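Magazine > Food & Home > Features

The Summer I Stopped Buying Ketchup

214 shares | 38 comments

I grew up in a house where ketchup went on everything. Eggs, rice, grilled cheese, once a slice of cold turkey at 2 in the morning (no regrets). So when my neighbors in Clonley started bragging about their homemade stuff, I laughed at them, and then I tasted it, and then I went home and looked at my tomato plants in a whole new way!

My first batch was awful. I used big juicy slicers from the Riller farm stand, and they cooked down for 60 minutes and still looked like soup. What you want is a paste tomato, the ugly dense kind with hardly any seeds. I peel mine by dropping them in boiling water until the skins split, then straight into a bowl of ice.

Vinegar is where people start arguing. Cider vinegar is softer and a bit fruity, white is sharper and closer to the diner taste, and I go back and forth depending on my mood. I also put in a pinch of clove, and I mean a pinch – the batch where I got generous tasted like a Christmas candle.

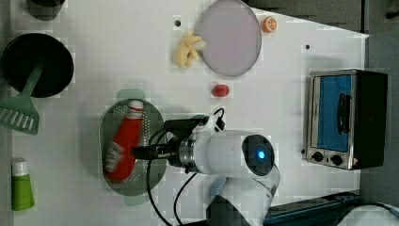
A red squeeze bottle, white cap and all, is still how most of us picture ketchup.

Then there's the bottle question. I poured my good batch into a pretty glass jar with a Jorkeck lid and my kids wouldn't touch it. Same ketchup, moved to a squeeze bottle, gone by Sunday. I've given up fighting that one. I do squirt a little onto a plate before I serve it, because homemade can go watery at the top, and a quick shake fixes it.

The Bloxham fair has a condiment table every year, tucked in behind the pies, and I entered last time with the smoky version (one chipotle, seeds out, blended in at the end). I placed nowhere. The winner was a plum ketchup, dark and sticky and so good on pork that I went back for more crackers than was polite.

It keeps three weeks in my fridge, and I freeze the rest in ice cube trays. Two cubes will wake up a pot of baked beans, and I've been known to drop one in chili when it's tasting flat. Plum season is coming, and I've already cleared a shelf.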